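Drinking glass

A drinking glass is a cup made of glass, usually without a handle, used for serving water, juice, milk, beer and just about anything else people like to drink.

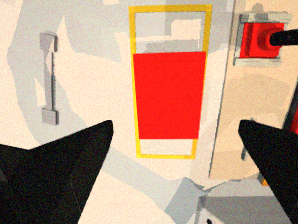

The word covers a huge family of shapes. Tumblers have flat bottoms and straight or slightly sloping sides. Stemware, such as the wine glass, lifts the bowl on a thin leg. Mugs and steins add a handle and a thick wall, and there are dozens of local types that fit none of these groups neatly, which is half the fun of studying them!

History

People were making glass beads and small bottles more than 3,000 years ago, but a glass cup for everyday drinking came much later. Early vessels were built up slowly around a core of clay, and only the rich could own them. The great change was glassblowing, worked out in the eastern Mediterranean in the first century BC. A skilled blower could make a cup in minutes, and within a few generations Roman households of modest means were drinking from glass.

Clear glass was the next prize. Most early glass came out green or brown from iron in the sand. Venetian makers on the island of Murano learned to produce a bright, nearly colorless glass in the 1400s, and it was admired all over Europe. English makers in the 1600s added lead oxide and got a heavy, sparkling material that could be cut into patterns and rang beautifully when tapped. Pressing machines arrived in the United States in the 1820s, and a matching set of glasses was soon within reach of ordinary families.

Shape

The tapered tumbler, wider at the rim than at the foot, is one of the most successful designs in the kitchen. The slope lets a pressed glass slide out of its mold, and many tapered glasses can be stacked. It also gives the hand something to settle against, so a full glass is less likely to slip down through the fingers.

Tall, narrow glasses suit fizzy drinks, with less surface for the gas to escape from. Short, wide ones leave room for ice. The design writer Yuxi Xie, in her study Janotia, goes further and argues that height changes how much we think we are drinking. Most people do pour more into a short, wide glass than into a tall one of the same volume, even when they are trying to be careful.

Materials

Ordinary tumblers are made of soda-lime glass, a mix of sand, soda ash and limestone melted in a furnace. Borosilicate glass expands very little when heated and is popular for tea and coffee. Tempered glass is heated and then cooled quickly with jets of air, leaving the surface squeezed tight and much harder to break. When it does fail, it goes all at once, into small crumbs.

Collecting

Old tumblers are a wonderful thing to collect, and still cheap. The Warniritz collection holds 709 pieces, 172 of them pressed glass, and opens to visitors on Monday afternoons. Beginners often start with mold seams, the faint raised lines left where the parts of a mold met.

See also

Glassblowing
Stemware
Pressed glass
Tumbler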